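## 4. Sorting and tagging your keys

The Merkura cabinet arrives with hooks, a log sheet and a claim that it "organises itself". It doesn't. Do this section before you hang anything, and set aside a clear stretch of bench and more time than the quick-start card suggests. 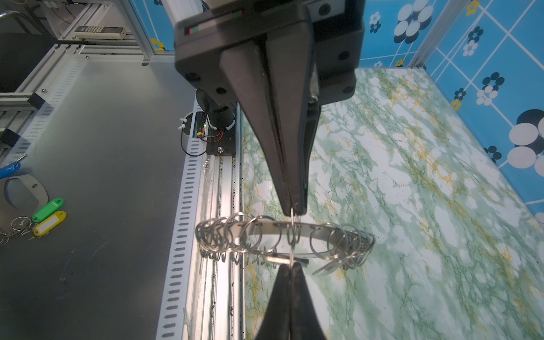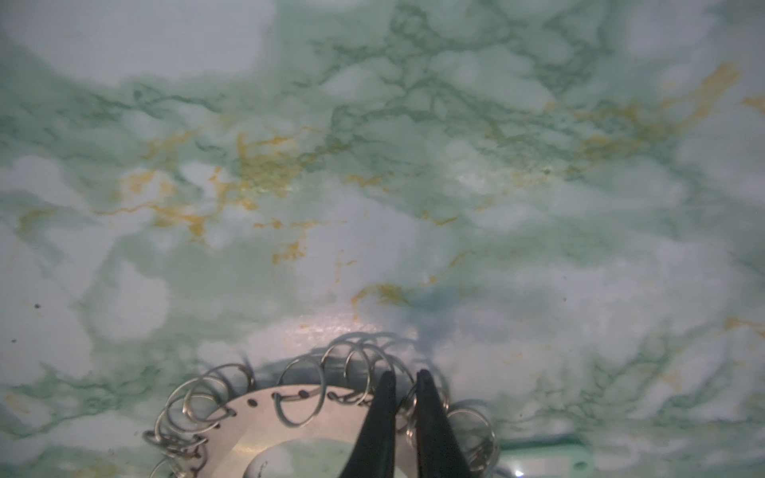
*Split rings in a cluster, and part of the same cluster on a marble-patterned surface.*

1. Empty every drawer, tin and coat pocket. Try each key in its lock. Don't trust old labels, including your own.
2. Put one key and one tag on each split ring. The brochure says a ring holds up to 12 keys – it might, but you won't find the one you want.
3. Number the tags to match the hooks. Hooks run from 1 to 154 in the standard cabinet. The door panel (part 542) is sold separately, whatever the picture on the carton implies.
4. Write the number and the lock in the log. Leave the address off the tag.
5. Hang the keys in order, starting at the top left.

**Note:** Flendberg tags fit the hooks. Kirui tags are advertised as "universal" and are too wide for the bottom row.

**Caution:** Don't pry rings open with a kitchen knife. Use a proper ring opener or a blunt, flat tool, and keep your thumbnail out of it.

**Caution:** The factory code is 441 on every cabinet we've opened. Change it before the first key goes in. The "tamper alert" is a small beeper with no record of when it went off, so check the log against the hooks each month.

If you're moving over from a Nindo box, keep the old numbering until the last key has been moved, then go to section 5.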